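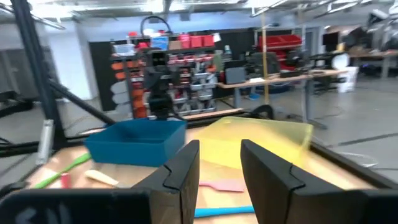

Progress report to the Skadamero fund: our open day and what came out of it

Hello again from the workshop! You asked for a short update once the open day was behind us, and I'm afraid "short" has gotten away from me a little, but there's a lot to tell. I've put the visitor part first, then the technical part, then the money, so you can skip to whichever one you need for your own paperwork.

We opened the doors at ten in the morning and the first people were already standing outside in the drizzle. By the time we locked up we'd had 281 visitors through, which is more than the floor was really laid out for. We'd planned on small groups walking past the robot table, stopping for a demo and moving on to the workbenches. That worked until lunch. After lunch the groups ran together and people just stood wherever they could see, and I ended up doing most of my talking from on top of a step stool. Next time I want a one-way route with tape on the floor and somebody at the door with a clicker who is also allowed to say "please wait five minutes."

The main demo was the kitchen tool sort, which you'll remember from the proposal. We put spatulas and other utensils out on the wooden table, with a plastic tray to receive them, and the robot picks them up and puts them in the tray. It sounds like nothing. A flat spatula lying on a flat table is a mean thing to pick up, though, and it was lovely to watch people work that out for themselves. A boy of maybe eight tried it with two pencils as chopsticks, gave up, and then watched the gripper for the next four rounds with his nose practically over the barrier. His grandmother asked me if it could be taught to put things away in the right drawer, and I said that was more or less next year's grant application (hint, hint).

So, how did it do? We ran 4 sessions over the day. The first was the best by a long way. The robot cleared the table without a dropped utensil and got a round of applause, and I was insufferable for an hour. The second was fine. In the third it kept going for the same spatula from slightly the wrong angle, nudging it along the wood until it was out of comfortable reach, and I had to pause the run and move the thing back by hand. I told the crowd what was happening while I did it, and I think that was the right call, because the questions got much better afterward. People wanted to know why it didn't just try from the other side. Good question! It should, and the version we've been testing since then does, some of the time.

The fourth session was let down by the lighting. Our overhead lights are bright, and with so many people leaning in there were shadows sliding across the table all the time. The shiny and see-through plastic things suffered the most. We knew about that problem from our own testing, but I'd underestimated how much a crowd changes a room. I've started a list of fixes and the cheapest one is simply keeping people a step farther back.

Now for the part the fund is paying for. The target in our plan was 2,000 recorded pick-and-place attempts by the end of September, and we're at 2,402, including the ones from the open day. I'm really pleased with that. The count covers failed attempts as well as good ones, as we agreed, and every one has been checked and labeled. The Jillik software we use for the labeling got an update over the summer that broke our shortcuts for a while (a whole miserable week of clicking through menus), so the labeling ran behind the recording for most of August. It has caught up now.

On the hardware side, the wrist camera has been the big win. Being able to see what's between the fingers in the last moment before they close has explained a lot of misses that made no sense from the fixed camera. More than once I'd have sworn the robot was lined up perfectly, and then the wrist view showed one finger sitting on top of the handle. We also swapped the power supply for the one Zava recommended, and the arm hasn't cut out in the middle of a run since. The cables still need tidying. I know I said that in the last report too.

What's behind schedule: the handover session with the team at Demirtaş. They want to try the same sort with their own utensils, which are heavier than ours, and I'd hoped to have them over before the open day. Between their calendar and our broken shortcuts it didn't happen. We've settled on October, and they'll bring a box of their worst items. I've asked for the ones their people complain about the most.

Money is in decent shape. We spent a bit over plan on the open day itself (the barriers cost more to rent than I'd been quoted, and we went through a shocking amount of coffee) and under plan on spare gripper fingers, as the ones we have are wearing better than expected. With your okay I'd like to move what's left in the spares line over to a couple of softer lamps for the table. The form is attached to the email, and all it needs is a yes or no.

A few comments from the cards we left by the exit, which I promised to pass on whether they were nice or not:

"Slower than I thought it would be, but I couldn't stop watching."

"Please get a microphone."

"My daughter wants to know if it has a name." (It doesn't. Suggestions welcome.)

"Would have liked to try driving it myself."

That last one came up so often that I'd like to do something about it. Letting visitors steer the arm needs a proper look at safety and a second person at the stop button the whole time, so I don't want to promise anything yet. I'll price it up and put it in the next report along with the October results.

You're welcome to drop in before then, by the way. Mornings are best, we're usually recording until noon and you can see a few rounds without the crowd. Park at the side, the front lot floods.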